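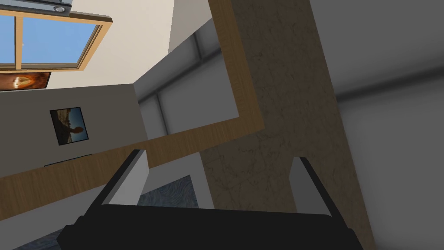 Food Writing and Menus, Session 3: The Language of the Label
Posted in March by Manaia McPhee, Halliday evening program

Last time we did menus. Tonight is packaging: the jar, the box, the back of the bag. Bring your own label if you have one in the pantry, and please rinse it first. The olive oil incident is still in the carpet.

1. What a label has to do

A label is read twice. The first reading takes place in the aisle, at arm's length, by a person who is also trying to remember whether they have onions. The second is at the kitchen table, by a person who has already bought the thing and is waiting for water to boil. The front of the pack belongs to the first reader and the back to the second. Most bad labels get them mixed up, so the front has a paragraph about the hills and the back has one line saying "Enjoy!"

2. Words that have stopped working

Read these aloud and see if you can picture any food at all:

authentic
artisan
lovingly
heritage
farmhouse (what was the farm?)
premium
real, when applied to anything that was never suspected of being fake

None of them is banned. You may have one per label, in the way you may have one chili in a mild curry. If you want a second, cut the first.

Grandmothers deserve their own paragraph. A grandmother is allowed if she existed, if she made the product, and if we learn one thing about her that we couldn't have guessed. "Nonna's recipe" tells me nothing. "My grandmother fried these in the garage so the house wouldn't smell" and I'm already holding the jar.

3. Worked example

Botunholm is a small maker of pickled vegetables. Their first draft for the beet jar went like this:

"Our premium heritage beets are lovingly selected and prepared according to an authentic traditional recipe, for a truly unique taste experience."

Twenty words, and you could swap in sardines. Lejla Georgiou rewrote it in last year's class:

"Sliced thick, pickled with caraway and a bit of horseradish. Sharp at first, then sweet. Good with cold potatoes."

She's used up about the same space. We now know the cut, the flavor, the order the flavor comes in, and what's for lunch. Note that she doesn't say they're delicious. Coralie Tautahi argued that she should have kept "traditional," as older buyers look for it, and the discussion went on past the break. I side with Lejla, but Coralie has sold more pickles than I have.

4. The "without" list

No additives, no preservatives, no artificial colors. Useful to know, and fine on the back. On the front it starts to sound like an alibi. Watch especially for boasting about the absence of something that could never have been there. I once bought salt that was proudly gluten free.

Check the rules before you claim anything about health, origin or ingredients. I teach adjectives and am no use to you in front of an inspector.

5. Serving suggestions

Be specific and be modest. Cakance, the oat cracker people, had "perfect for any occasion" on the box for years. It's now "hold up well under soft cheese," and I've trusted them ever since. Any occasion includes funerals and dental appointments.

If the suggestion needs a recipe, give the recipe or drop the suggestion. "Transform your weeknight stew" is homework.

6. Exercise for the rest of the session

Work in pairs. Each pair gets a jar of Flidemeck plum spread with the label soaked off. Taste it before you write anything. Then:

a) Write down what it tastes like, using only words you'd say to a friend with her mouth full.
b) Write the back label, 65 words at most. Hyphenating things to cheat the count has been tried.
c) Write the front line, six words at most.
d) Swap with another pair and cross out everything that would also be true of strawberry jam.

Whatever survives (d) is your label. Some of you will be left with the word "plum." Start again from (a) and have more toast.

7. For next time

Find two labels for the same kind of food, one cheap and one expensive, and copy both out by hand. Typing doesn't count, as your fingers skip the dull parts. Mark every word that could be checked by someone who had only a spoon.

Elsie Rewi is bringing her collection of cracker boxes. Jolene Tomoana has asked whether pet food counts. It does, and some of it is better written than the human kind, but the tasting part is optional.

Last updated: March
Questions about the course: ask Manaia McPhee at the break
© Halliday evening program. Copy for class use.
Back to top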